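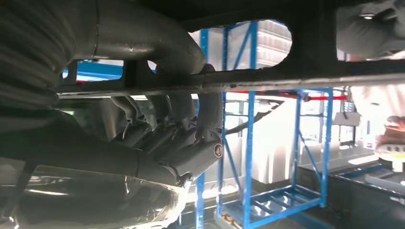

Fig. 9 Underside of the chassis: exhaust pipe, rail and crossmember openings

9. Fitting the Rastel underbody trim

9.1 General

This section covers the preparation and fitting of the long black trim part supplied with the Rinine chassis kit. It applies to chassis assembled on the Kemdale stand. For other stands, refer to the leaflet packed with the stand.

The trim is fitted from below. It follows the line of the rail and is held at its two ends, where the flanges meet the chassis. Fitting takes 30 minutes for one chassis. Do not start until the exhaust has been fitted and checked as set out in section 8.

9.2 Parts and tools

Trim part, Rastel, moulded, long: 1
Clips, Nel type 528: 2
Torch or inspection lamp
Soft brush and dry cloth
Plastic trim lever

Note: Clips are supplied in a sealed bag. Clips that have been fitted and removed must not be used again.

9.3 Checking the underside

1. Lock the stand and check that the chassis cannot move.

2. Find the exhaust bend. The large pipe comes down from one side and curves towards the middle of the chassis. The circumferential weld seam is the reference point for the steps that follow.

3. Inspect the weld seam with the torch. If there is a crack or a gap, stop work and return to section 8.

4. Run a hand along the lower edge of the rail. Remove any burrs or loose material with the brush.

5. Check that the openings in the crossmember are clear. The large oval opening must be free along its full length. Light from the far side should be visible through it.

6. Wipe the rail with the dry cloth.

CAUTION: If the exhaust has been run, allow it to cool fully before reaching between the pipes. Wear gloves at all times. Edges inside the crossmember openings may be sharp.

CAUTION: Keep plastic film and wrapped parts away from the exhaust during any test run.

9.4 Preparing the trim
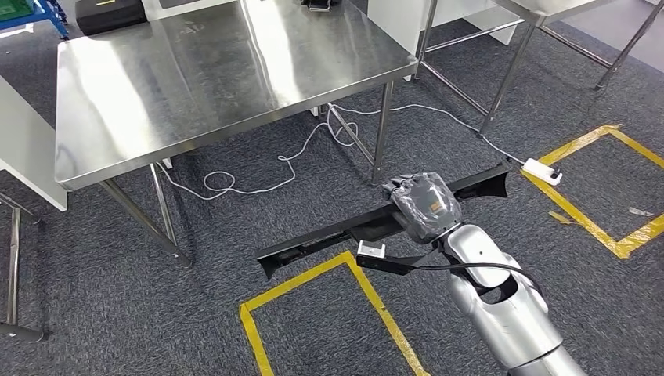 Fig. 10 Trim part held level over the taped floor area, flanges at both ends

1. Mark out a floor area with yellow tape, close to the worktable. Each area must be large enough for one trim part to be laid down in it.

2. Clear the floor inside the tape. Pick up scraps and swarf, including small pieces, which can scratch the face of the trim.

3. Place mains leads and power strips outside the taped areas. Gather loose loops of cable and move them away from the walking route.

4. Remove the trim from its packing. Hold it level and support its weight near the middle. Do not lift it by one flange.

5. Look along the part from one end. A slight curve is acceptable. A twist between the two flanges is not.

6. Check both flanges for cracks at the angle. Reject the part if any are found.

Note: If the trim must be put down before fitting, lay it flat inside the tape. Do not lean it against the table legs.

9.5 Fitting

1. Press one clip into each flange until it clicks.

2. Offer the trim up to the rail, starting at the end nearer the exhaust bend.

3. Engage the first clip by hand. Do not strike it.

4. Swing the other end upwards and engage the second clip.

5. Pull down lightly on each flange in turn. If there is any movement, release the clip with the trim lever, fit a new clip and repeat from step 2.

6. Check that the trim does not touch the exhaust at any point. Record the check on the build sheet before going on to section 10.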